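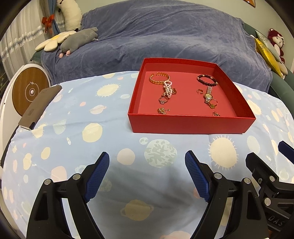

Mar 24, 2020

Got up at six and was working by half past. The plan for today was to finish the pad comparison with the jewelry, which I have been putting off because small metal things take so long to reset.

I have two sets of pads from Kumix. The ribbed blue ones are on both grippers now. The smooth gray ones came in the second parcel and I ran those last week on blocks, pens and spoons. On blocks there was no difference between the two that I would bother to write down. On spoons the smooth ones slipped at the handle when I came in at an angle, and the ribbed ones mostly held.

Jewelry is harder. I am using the red box, the amber and the dark beaded bracelets, the pearly one, a few rings, the watch and the two chains. The task is to take one piece out, set it on the cloth in front of the box, then put it back where it was. One hand first, then the other, then both together with one hand steadying the box. Snædís Hafþórsson wrote the task sheet and she wants the box kept open for the whole set, so I did not touch the lid.

Beaded bracelets first. They are easy with either pad if you pinch across a bead. If you pinch on the gap between two beads, the thing rolls and you get a slow drop. With the ribs running across the bead it grabs well. I turned one pad so the ribs ran the other way and it was noticeably worse, so I turned it back. I should have marked the pads when I took them out of the bag. Put a dot of nail polish on the back of each one now.

The watch was fine. The band is metal links and it folds when you lift it from one end, and then it has to be laid out straight again, and that takes longer than the pick. Better to take it close to the dial. I tried the dial itself and did not like it. The tips spread enough for it but I could feel the edge sliding on the pad.

Rings took most of the morning. A ring lying flat on the floor of the box is the worst thing I have tried so far. The tips have to come down until they touch, and then the linkage flexes and the pads toe in at the bottom. Sometimes that scoops the ring up, which is good, and sometimes it flips it against the wall. A ring standing on its edge is easy. The one with the clear stone is in between, since the stone tips it and gives you something to close on.

Chains I nearly gave up on. You can pick up a pile of chain with anything. Putting it down so it looks like it did before is another matter, and in the end I wrote to Snædís to ask whether a chain has to go back in the same shape or only in the same place. She answered at noon: same place. That saved the afternoon.

Lunch was soup and the end of the rye bread. Washed up. Called Mom, who is fine and has been told to stay in. She asked if I needed flour and I said no, and then found I do need flour.

After lunch I changed the trigger spring on the right hand. The springs that came fitted are stiff, and by the end of the morning my index finger was sore along the side. Ellis had sent two softer ones in an envelope with no note. The softer spring makes the close much easier to control at the last bit, where it matters for rings. The open is slower, though. If I let go fast, the fingers lag and the piece hangs on one pad for a moment before it falls. On the bracelets that did not matter. On the small gold ring it meant the ring landed a little to one side every time.

So I ran the rest of the afternoon with the soft spring on the right and the stiff one on the left. It felt strange for a while and then I stopped noticing. I would keep it that way, but they will want both hands the same for the record.

Camera next. The fisheye lens is better than the one on the Gustbridge unit I had in the winter. With that one I could not see both fingertips and the far wall of the box together, and I was always leaning back. Its exposure was steadier, however. With this one, when the hand goes low over the cloth, the picture darkens and comes back, and I lost tracking twice that way. Both times it was low and close to the box. I moved the lamp to the other side and it did not happen again, but I only had an hour after that so I am not calling it fixed.

The tablecloth with the planets stays. I tried the plain white one yesterday and tracking was poor on it, with nothing for it to hold on to. On the planets it locks right away. It does wrinkle when I rest my wrist, and I have to smooth it flat between sets.

Totals for the log. The sheet asks for 1,000 good runs by the first week of April. I had 809 at the end of last night and added 93 today, which makes 902. Dropped pieces I logged on a separate page with the pad, the spring and what was dropped. Nearly all of the drops were rings.

Battery on the left unit is getting worse. It was full at six thirty and flat before three. The right one went the whole day. I swapped the cables to see if it was the charger and will know tomorrow.

Uploaded from four o'clock. It was slow, and I let it run while I swept and brought the washing in. The Plallstead server took everything but the last two files, and those went through on the second try.

Wrote up the pad notes and sent them. My own view is ribbed pads, ribs across, soft spring, and thinner tips if anyone can make them. Ellis says Kumix has a thinner tip drawn up but has not cut one yet. I asked to be sent a pair when there is one, even a rough one.

Knee bad again from kneeling at the low table. Moved the cushion under it after lunch and should do that from the start.

Tomorrow: rings only, both hands with the soft spring if Ellis agrees. Buy flour. Charge the left unit overnight on the other cable and write down the time it quits.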